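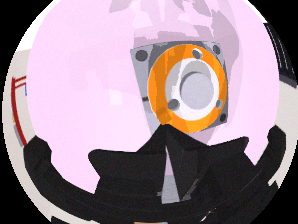 The Quiet Color Racket

Paint companies would like you to believe that a color can lower your blood pressure. Wultine sells a soft pink called Flerkau that costs $80 a can, and the leaflet promises "a measurable sense of rest." I asked who measured it. The store manager went to look for a second leaflet and came back with the same one.

The idea is old. Some jails tried pink cells decades ago, hoping the walls would settle people down, and the early reports were glowing. Later tests were a lot less kind. That hasn't stopped anyone from selling the stuff to parents of toddlers.

Constanza Insaurralde has painted houses for 30 years and has little patience for it. "People call me in August wanting calm," she told me. "They've got a west window and no blinds. I tell them to buy blinds." She did a bedroom in Flerkau last summer, then went back and covered it in plain off-white. The owner said it made her feel like she was living inside a gum eraser.

Urel, a cheaper brand, has a pink so close that I couldn't tell the two apart on test boards, and neither could Insaurralde once I'd hidden the labels. Hers is the better eye by a long way. Pietrzak, the design firm behind the Flerkau campaign, took 5 weeks to answer my questions and then sent a mood board.

I did paint my own hallway with what was left over. It took 2 coats, and the trim still needs doing. I sleep the same as I did before.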